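Condition Report

The schedule to the tenancy ran to 193 lines and Miroslava Brabec had reached line 60 by noon. Line 60 was the lounge suite. She had been told to allow four minutes for it.

The method at Prorevel was fixed. An item was named, its colour and covering recorded, its faults listed from left to right as viewed by a person facing it, and a grade assigned from one to five. Grade one was new. Grade five was disposal. Faults present at the start of the tenancy were shown in the left column and could not be charged for. Faults in the right column only could be charged for at the scheduled rate, less wear, over a service life set out in an appendix.

The unit was on the second floor at Koltcombe, rear block. The tenant had been in it for eleven years and had died in January. His name was Hajji and the file gave no other. The estate had been slow to answer letters and the agent had been slow to send them, so the final inspection was booked for 30 August 2022, with the furniture still in place and the power still on.

She read the left column.

Sofa, fabric, beige. Button-tufted back. Padded armrest. No marks. Grade two. Replacement value 3000 dollars.

She tested the seat first. The procedure was to press the flat of the hand into each cushion at the centre, count to five, release, and count again until the surface came level. New foam of that density returned in under two seconds. The cushion nearest the armrest returned in two. The next one along took nine, and a shallow depression remained that she could feel but not measure with the gauge she had been issued.

She wrote: Seat cushion, uneven recovery. Then she crossed out uneven and wrote localised.

The back was sound. She ran a thumb over the buttons and gave each a quarter turn, as the manual required, to check the twine. None was loose. The headrests sat on top of the backrest with a gap beneath them, and she put two fingers into the gap and drew them along. Gaps were where things were found. Over nine years she had logged coins, a hearing aid battery, a child's tooth and, in one case, a cheque for 943 dollars made out to cash. Property recovered went into a numbered bag and the bag number went onto the form.
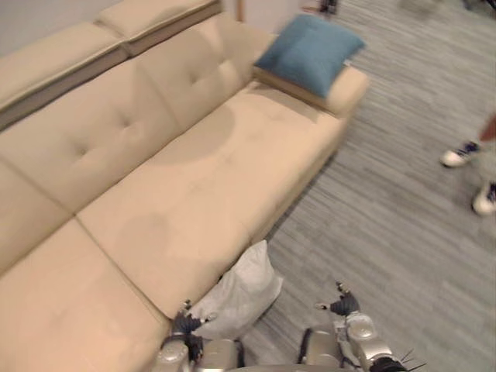 The cushion was not on the schedule. It was blue, somewhere toward teal, and it had been left on the armrest. The left column described everything that belonged to the landlord, down to the plug in the laundry trough, and made no mention of it. It was therefore tenant's property and would go with the rest of the tenant's property, under clause 14, to the Zutisura depot for the statutory period.

She picked it up to check the fabric of the armrest underneath. An armrest that has been covered will often keep its original colour while the remainder fades, and the difference counts as a fault if it can be seen from a distance of one metre. She stood back a metre. She could not see a difference.

There were three ways to account for that. The cushion might be recent, or the room might get very little direct sun, or the cushion might have been moved every day. She checked the window. It faced north and had no tint. The cushion had a care label with the print washed off it, and a label of that type was good for a great many washes.

The form had no line for the third possibility. She sat down to write, which was discouraged.

It was the slow seat she had sat in. From there the armrest was out of reach unless she leaned, and she found that anyone who wanted the cushion would have had to get up for it, or be handed it. She looked at the other seat, the one that came back in two seconds. It had been used. It had been used by someone a good deal lighter, or for a good deal less of each day, or both.

The tenancy had been let to a single occupant. An additional occupant was a breach of clause 6 and was to be noted in section F, with evidence.

She read section F twice. Then she wrote: Nil.

Under line 60 she entered: Sofa, fabric, beige. Localised loss of recovery to one seat cushion, consistent with age. Otherwise no marks. Grade three - fair wear. No charge.

She entered the cushion as tenant's property, one, blue, and under Condition she put: Good. Then she put it back on the armrest with one corner up, the way it had been, and went on to line 61, the curtains.

Copyright Miroslava Brabec. All rights reserved. | Contact | Back to top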